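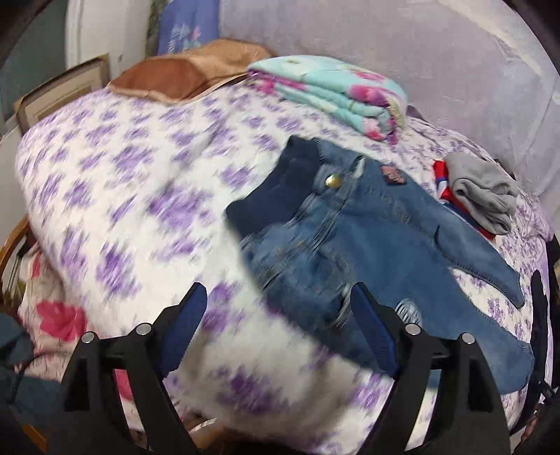
No. 126

Folding denim on a soft surface

A bed is a poor folding table. The mattress gives under the hands, the quilt slides on whatever is beneath it, and the surface has a crown in the middle that falls away toward the sides. I fold on the bed anyway. The kitchen table is shorter than a pair of jeans, and the floor is hard on the knees.

Denim is the least troublesome thing to fold on it. The cloth is heavy enough to stay where it is put, and the seams give fixed lines to work from. On this pair the topstitching is a yellow-orange that stands well clear of the blue, so the waist and pocket lines can be found without turning on the overhead light. It also helps against a print. White quilting with purple flowers is busy, and pale shirts get lost on it.

The sequence I use now:

Close the button. An open waistband spreads while the legs are being squared and has to be corrected later. Lay the jeans front up, at an angle across the bed if the width requires it. Flatten the waistband with the side of the hand, working outward from the button. Pull each hem once, firmly, along the line of the leg. Bring one leg over the other so that the outer seams meet. The seat will stick out in a small triangle at the crotch; tuck it in to make the edge straight. Fold the hem up to just short of the waistband, then fold in thirds.

The common advice is to fold hem to waistband exactly. I stopped doing this last August. The waistband is already the thickest part of the garment, and adding a hem to it gives a stack that leans. Stopping 30 millimeters short puts the bulk in two places, and the stack stays level to the top of the drawer.

Worn areas need a separate rule. There is a distressed patch on the leg of these with frayed threads in it. A fold line through a patch like that puts the bend on the weakest cloth in the garment, and loose threads catch on a fingernail or on the next pair's button. I move the fold a little to either side of the patch and accept a packet that is slightly longer than its neighbors. The loose threads I leave alone. Trimming them makes the edge neater for a week, after which it frays from a new position.

The drawer is in a Jerneo chest, 900 millimeters wide outside, less inside once the runners are accounted for. It takes three rows filed upright. I tried a set of Jedton dividers and took them out again, as jeans packed on edge hold each other up and the dividers used space that could have held another pair. They now separate socks, where they do some good.

Filed upright, all blue jeans look alike from above. Turning the packet so that the waistband end faces up helps, and a leather label patch is the quickest mark to read where there is one. Two pairs of mine have brown patches close in size. I tell those apart by the color of the waistband, one being a good deal darker than the faded body below it.

Corrections to No. 125: I gave the spin speed for the heavy load as 2000. The machine does not go that high. The figure came from the leaflet for a different model and I copied it across without checking. A reader in Uvthorpe wrote in about it. The rest of the table stands.

Next is the pink bedding, which needs its own method on account of the corners.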